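Kokus began with one apartment and a borrowed ladder. Today the small company looks after 34 vacation homes in and near Premstead, most of them with a pool, and its founder, Madalena Bettencourt, still keeps a copy of every key in her own kitchen. I met her there at eight in the morning, the only hour she could offer me in September.

She came to the rental business by way of her uncle, Abílio Garcia, who owned a two-bedroom house on the lake road and lived too far away to take care of it. "He asked me to go in once a week and open the windows," she says. "After one year I was choosing the curtains, and after two years I was answering the guests at midnight."

The first season was difficult. The listing had been written by a friend of the family and it promised a water view. There was a water view, but only from the upstairs bathroom, and a family who had driven the whole day wanted their money back. Bettencourt returned half of it and wrote the listing again the same night.

"I wrote that the lake is a walk of 8 minutes and that from the bedrooms you see the neighbor's garden, which is a nice garden," she tells me. "We had fewer questions after this, and the people who came were the right people."

She has kept this habit. Each new owner who signs with Kokus must sleep two nights in the house before it is offered to anyone. They must cook a real dinner there, take a shower in each bathroom and try to park a big car. Some owners are offended by the request. One of them, Eduardo Figueiredo, slept in his own guest room for the first time and called her before breakfast to order a new mattress. 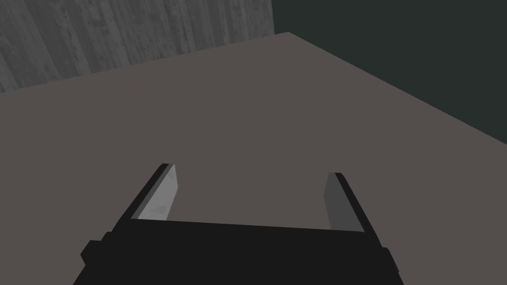 Arnaldo Seixas finds the two-night rule too strict, and told me on the telephone that an owner who pays for cleaning and management should not have to pass an examination in his own house. He would prefer that the company simply sent him a list of what to repair.

Bettencourt has heard this many times. "I can send a list, yes," she says. "But on my list the noise of the refrigerator is one line. If you sleep next to it, it is your whole night."

About prices she speaks with less pleasure. A house with a heated pool can bring 2,000 dollars for a week in the high season, and owners hear this number and multiply it by all the weeks of the year. She shows them the bookings for November, which are almost none. She also asks them to put aside 200 dollars every month for small damages. The pool pump is the usual patient, and after it the sliding doors.

Her longest discussions are about the cleaning fee. She wanted to include it in the price of the night, and her partner in the business, Sverre Eide, wanted to show it separately. They tried it his way for one summer and guests complained, so now it is included. "He still believes he was right," she says, and pours me a second coffee.

Next spring the company will take over the Chevalier, a row of old townhouses behind the marina. The kitchens are narrow and the stairs are steep, and Bettencourt intends to write exactly this in the first paragraph of the listing. She has already slept in two of the houses. The third one has no hot water yet, and she was waiting for the plumber when I left.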